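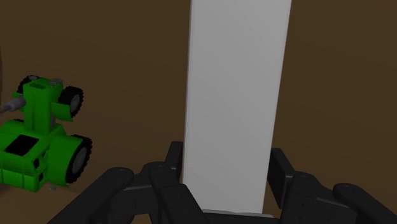
Section 7: Loading labels and marking your first items

The Dasto label printer is supplied with a starter roll already in the box and can be set up without a computer. Before you load it, sort the items you plan to mark by the kind of surface they have. The long pale grey block has a plain, smooth broad face with no printing on it, and an item like that can take a standard label. For something like the green toy tractor, use a narrow label or a tie-on tag. Items that fit neither group can be kept in a marked bag or tub and the label put on the container.

What you need

The printer, power adaptor and starter roll
A soft, lint-free cloth
Methylated spirits or the cleaning wipes from the Trumard accessory pack
A pencil and the paper item list from the back of this guide

The starter roll holds 398 standard labels. Narrow labels and tie-on tags are sold separately. Use only rolls marked as suitable for direct thermal printing. Zisov and Trumard rolls both fit the spindle. Older MacAulay rolls have a wider core and need the blue adaptor ring, which is in the bag with the power adaptor.

7.1 Loading the roll

1. Place the printer on a flat, dry surface away from heaters and direct sun. Leave enough room behind it for the lid to open fully.
2. Plug the adaptor into the printer first, then into the wall. Do not switch the printer on yet.
3. Press both side catches and lift the lid until it clicks.
4. Peel off the transport tape inside the lid and take out the foam insert. Keep the insert if you expect to move the printer by car or by post.
5. Slide the roll onto the spindle so that the labels feed from underneath, printed side down. If you are using a MacAulay roll, push the adaptor ring into the core before this step.
6. Set the spindle in its slots. It should turn freely when you touch the roll.
7. Move the paper guides in until they just meet the edges of the roll. Guides that are too tight will cause the print to drift to one side.
8. Pull the end of the roll out past the tear bar and close the lid. Both catches must click.
9. Switch on. The printer will feed one blank label and stop at the gap.

Note: If the printer keeps feeding and the status light turns orange, the gap sensor has not found the edge of a label. Open the lid, check that the roll is the right way up and repeat from step 8.

Caution: The tear bar is sharp. Keep fingers clear of it when you close the lid, and do not let children load the roll.

7.2 Calibrating for a new label size

You need to calibrate whenever you change from standard labels to narrow labels or tags. You do not need to calibrate when you replace an empty roll with another of the same size.

1. With the lid closed and the printer on, hold down FEED until the status light flashes green.
2. Let go. The printer will run out several blank labels while it measures them.
3. Wait for the light to stay on. Calibration takes almost seven seconds.
4. Tear off the blanks. They can be used for handwritten notes.

If the light flashes red instead, switch the printer off, clean the sensor window with a dry cloth and try again.

7.3 Setting the numbering

The printer can store up to 1,000 item numbers in its own memory. Numbers are printed in order unless you enter one yourself.

1. Press MENU and choose NUMBERING.
2. Enter a prefix if you want one. A prefix can be letters or figures. Many households use one letter for each room, and playgroups usually use one for each shelf or cupboard.
3. Enter the starting number and press OK.
4. Choose whether the printer should add a storage place on the second line. If you choose YES, you will be asked for it each time you print.
5. Press BACK to save and leave the menu.

Note: Changing the prefix does not reset the count. To start again from the beginning, choose RESET COUNT in the same menu. Labels already stuck on items are not affected, so check your paper list first or you may end up with the same number twice.

7.4 Preparing the item

Labels hold best on clean, dry, smooth surfaces. Wipe the spot with a cloth dampened with methylated spirits and let it dry completely. On painted or varnished items, test the spirits on the underside first. Some older paints will soften and lose colour.

Do not put adhesive labels on the following:

Bare or oiled wood
Fabric, felt or soft plush
Anything a child under three is likely to put in their mouth
Battery covers, vents or moving parts
Any spot that covers a safety warning or the maker's age guidance

Use a tie-on tag for storage only, and take it off before a toy is handed to a child.

7.5 Printing and applying the label

1. Write the item on your paper list in pencil, with a short description that someone else would recognise.
2. Press PRINT. Check that the number on the label matches the next line on your list.
3. Pull the label down against the tear bar and peel off the backing.
4. Hold the label by its edges. Set down one short end first and smooth towards the other with your thumb.
5. Press firmly along all sides.
6. Leave the item for a full day before washing or wiping it.

Caution: Thermal labels darken in heat. Do not put labelled items through the dishwasher or leave them in a parked car in summer.

7.6 Replacing faded labels

Direct thermal print fades over time, and faster near a window. Check labels once a year. Playgroups that close for stocktake often do this in August. To reprint, press MENU, choose REPRINT, enter the number and press OK. Warm the old label gently with a hair dryer on its low setting, lift one corner and peel it back slowly. Remove any leftover adhesive with spirits before applying the new one.

Section last revised 4th May. For cleaning the print head, see Section 8.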